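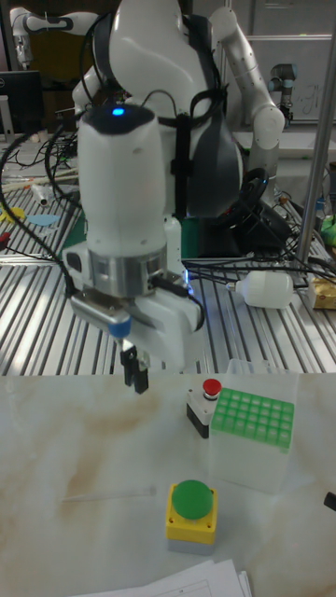 Arm cell: cable tidy, new fingers and a change to the morning check

The small arm cell at Elladby was out of use for four days before the break while Savvas Tzavaras and Fikri Entili worked through the faults on the July list. It is back in service as of January 6, 2025. Anyone with a booking should read the notes below first, as a few habits need to change.

The main fault was the gripper dropping out partway through a run. It would close on a tube, lose its connection and stay shut until the controller was restarted. Savvas swapped the gripper and then the controller port, with no change. The trouble was in the gripper cable, which had been pulled tight every time the wrist turned past a certain point and had started to break inside the sheath near the plug. The replacement came from Oltine and is longer than the old one. It needs a loose loop beside the gripper. Please don't tape the loop flat to the arm. It looks neater, but that is how the last one failed.

While the arm was off, Fikri checked the wrist bolts and found two had worked loose. All of them have been cleaned and retightened. He also fitted a fresh set of black fingers and reset the open and closed positions, so saved programs that use the old finger widths will grip too hard. Open your program, go to the gripper page and load the profile called Grelleck 14. The old profile will be deleted at the end of the month.

The work surface was shifted slightly to get at the cables behind it, and the taught positions moved with it. The home position and the tube rack position have both been retaught. The rack sits on top of the clear box, and the box has to be in its usual spot to the right of the buttons. If it gets bumped, run the rack program at slow speed with nothing in the rack before you go back to normal speed. Any other positions you have saved are yours to check.

Both push buttons were tested. Green starts the cycle and red stops it. The red one had a sticky return spring, which Fikri replaced. Keep papers, bottles and glass rods away from both buttons while the arm is moving. The stain on the marble-look top has been scrubbed twice and isn't coming out, so there is no need to report it.

The morning check now has one extra step. With the arm at home, open and close the gripper 19 times from the pendant and watch the connection light on the screen. If it flickers at all, stop and tell Savvas. The full cable inspection is due every 400 hours of running, and the hours go in the blue book as before.

Still to do: the cables on the slotted table behind the cell. Most are in use, a few are probably not, and only some have labels. Fikri is going to trace them one at a time. If one of them is yours, put your name on both ends before he gets to it.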